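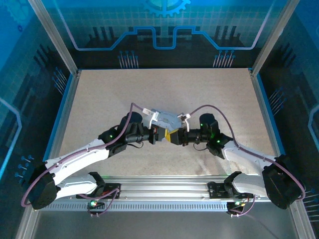 The gray thing came in the mail on a Thursday, wrapped in a page of the Masero Weekly, and I knew whose handwriting was on the box before I'd even found my glasses. My aunt Min writes her sevens with a bar through them and our house number is 7, so there you go.

I hadn't heard from her in 3 years. Not a birthday card, not a call, nothing since the fight about the house in Onulach (which I still say was my mother's fault, but try telling my mother that). And now a box! No letter in it, just this flat gray piece about as long as my hand, with a yellow bit sticking out along one side at an angle, and a scrap of paper that said "Yours goes on the left."

I put it on the kitchen table and made coffee and looked at it. Then I drank the coffee and looked at it some more. It had no brand name and no screws. The yellow part didn't move when I pushed it, and I pushed it pretty hard.

"It's a doorstop," said Ayodele, who had come over to borrow my ladder and stayed for the coffee.

"Who mails a doorstop?"

"Your family," he said, and I couldn't argue with that one.

Ayodele Adebisi has lived across the landing from me forever and he fixes things, so I let him turn it over and tap it with a spoon and hold it up to the window. He said the yellow part looked like it was meant to catch on something. He said there had to be another one. I told him I'd gotten that far on my own, thank you, it was practically written on the note.

So we went through the closet. I don't mean we looked in the closet, I mean we emptied it, all the way down to the bag of winter boots that don't belong to anyone I can name. There was the blue suitcase from Vemari with the broken wheel. There was my mother's sewing tin, and the lamp, and a stack of records I swore I'd given away. Ayodele found his own umbrella and was very quiet about it for a minute, and then not quiet at all.

The clock was at the bottom, in a pillowcase. I'd forgotten I had it. My grandfather built it out of whatever he had lying around, and when he died the sisters couldn't agree on who should get it, so they took it apart and each took some. My mother took the case and the face and then handed them to me so she wouldn't have to look at them. I always figured the rest had gone in the trash.

I turned it around. On the back, on the left, there was an empty slot.

"Well, go on," said Ayodele.

But my hands were shaking, which was silly, it was only a clock. So he held the case steady and I held the piece, one hand on each end, and for a second we stood there with our elbows out like two people trying to get a couch down a stairwell. I tipped it. The yellow corner caught, slid and clicked, and the click was so loud that I let go and stepped on the umbrella.

The clock didn't start. I'd love to say it did! But next to the slot I'd just filled there was another one, the same shape and just as empty, with a number scratched under it in my grandfather's skinny writing: 932. That was the last part of the phone number at the Onulach house. He used to make us kids recite it before we could go swimming.

Ayodele put on his coat and picked up the umbrella, which was now bent, and then the ladder.

"You're going to call her," he said.

"It's late over there."

"It's four in the afternoon over there."

I waited until I heard his door close. Then I moved the records off the chair, sat down with the clock in my lap, and dialed. It rang for so long I started counting the boots.

"Did it fit?" said my aunt.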